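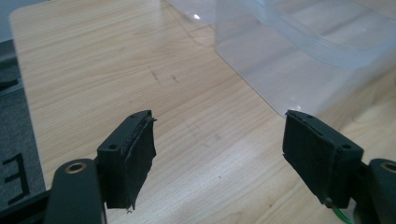 Desk thread, as promised to the people who asked how the back room is going. I've been sorting out the big pale table over a few evenings and I've reached the point where things have to earn their way back on. So far the dark grey mat with the white E on it is down the left side, and the clear plastic container is at the back on the right. The middle I'm keeping for whatever I'm working on.

The table is a Sutel. I've had it roughly nine years. It was sold as a dining table, and it did that job in the flat until I moved to Nisbet, where the kitchen has a bench you eat at and no space for a table. So it became the desk.

It's a bit deep for a desk. You can reach the back edge if you lean, but you don't, so the back edge turns into storage. That was the main problem. Everything I put down "for now" moved back a bit each time I needed the front.

What came off the back edge: old warranty cards, a bag of picture hooks, two chargers for phones I no longer have, a jar of buttons, a library book (returned, they don't do fines any more), the spare key for the shed, and the good scissors I'd already replaced.

The good scissors are better than the replacements. The replacements have gone to the kitchen.

First evening was only clearing. I put it all on the bed in the spare room so it would have to be dealt with before anyone could sleep there. My brother was coming up in September so there was a deadline, of a sort.

Second evening was cleaning. Warm water, a drop of dish soap, a cloth you've wrung out properly, then a dry cloth straight after. Go along the grain. On this top the lines are fine and close together and the dirt sits along them, so if you wipe across you just spread it.

There was a sticky patch where a roll of tape had sat over a summer. Eucalyptus oil on a cotton pad, left for a minute, then the soapy cloth again. Try it somewhere hidden first. I did the underside of the overhang and waited a day before doing the part that shows.

I had a tin of Gestach cream polish in the laundry and I didn't use it. I put it on a bookshelf once and everything on that shelf slid about for a month. Not what I want under paper.

Someone asked if I'd thought about sanding it back. No. It has a few scratches and I can live with them. Sanding a top when you're not certain how thick the good surface is can go wrong quickly.

Mats. I have more than I need, which I only worked out by getting them all in the same room. The grey one with the lettering is the one I use most. It lies flat, it doesn't show marks and I can put a mug on it.

The others: a cork one that crumbles, a green cutting mat that got left in the car and now has a wave in it, and the whitish see-through sheet that came with the table order. I thought I'd thrown that last one out with the box. It was behind the filing cabinet.

Cork one is in the bin. Cutting mat I'm trying to flatten under the atlases. I'm told you can warm them and press them while they're soft. If that works I'll post about it.

Berwyn Foulkes asked why I don't just cover the whole table with the see-through sheet and be done. I tried it. Paper sticks to it a bit when the room is warm, and crumbs get under the edge and you can see them and can't get at them without lifting everything off. So it has a corner and it stays in its corner.
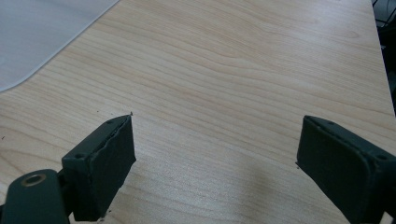
The rounded corners do help. The cutting mat has square ones and I catch my sleeve on it every time. With a thin sheet and a curved corner your arm goes over it and you forget it's there.

It also still lets a bit of the table through. I bought the table for the top, mainly. The grain goes a bit swirly in places, with a few darker streaks, and after years of it being under bank statements I'd like to look at it.

Speaking of crumbs and specks. However well I wipe it there's always some tiny dark bit on there by the next time I look. On a pale top you see every one. I've stopped minding and keep a soft paintbrush in the drawer for it. Quicker than getting the cloth.

The clear container. I bought it from Wiltolum when they were closing the shop on the main street. I nearly got the coloured one. Glad I didn't, I can't remember what's in anything I can't see into.

Rule for the container is that it holds things for the job I'm on now. When the job's finished it gets emptied, even if the next job needs half the same things. I've kept that up for three weeks, so I'm not claiming anything yet.

Hemant Malhotra wants to know where the pens are. In the drawer. I used to have a cup of them on the desk and most of them didn't work. I sat down and tested every pen on the back of an envelope, kept four, and I haven't run short.

Drawer isn't part of the table, by the way. It's a little unit on wheels that goes underneath on the left. It was in the bathroom before. It's not pretty but it fits under with room for your knees.

Paper was the slow part. I did it sitting on the spare bed with the recycling on one side. Anything to do with tax went in a folder, anything for the house went in another, and I read the rest before deciding. Reading it was a mistake in terms of time. I found all the letters from when the fence was being argued over.

Kept the fence letters.

Cables next. I haven't solved cables. The power board is on the floor and the lamp cord comes up the back of the table and over. I've got it held with a bulldog clip on the back edge and that will probably be how it stays. Happy to hear from anyone with a desk this deep who has done better without drilling.

Reply to the question about height: yes, it's dining height, so a bit higher than a proper desk. I sit on a cushion. For anything long I use a footrest, meaning the old phone books. Measure your chair before you go turning a dining table into a desk. I didn't, and I swapped chairs three times in the first winter.

Reply to the other question: no, I didn't move the table to the window. I had it there before. The afternoon sun comes right across and you can't see a screen, and I was worried about the top going a different colour around the mats. It's side-on to the window now. There's a soft light on it most of the day and that does me.

If you leave a mat in the same spot for years in a sunny room, lift it now and then and have a look. My mother's sideboard has a perfect dark oval on it from a tray. She's fond of it but she didn't choose it.

What I do at the end of the day, for those who asked for the routine. Mug to the kitchen. Current job's bits into the container. Brush over the bare part. Lamp off. Takes less time than the kettle. Some nights I don't do it and it's fine the next morning too.

Still on the spare bed: the jar of buttons, the picture hooks and a box of photos. The hooks are going in the shed. The buttons I keep picking up and putting down again. There's a set in there off a coat I had at school and I'd know them anywhere.

The photos are going to be their own job, in winter, with the container. I'm not starting them now. I opened the lid, saw my uncle on the boat and shut it again.

Berwyn has offered to take the filing cabinet if I can get it down the front steps. It's empty apart from the bottom drawer, which is jammed. If anyone near Nisbet has a hand trolley I could borrow for a morning, send me a message.

I'll add to the thread when I've had a go at the cutting mat. It's been under the atlases since last night and it's still got the wave in it.

Print this page
E-mail this page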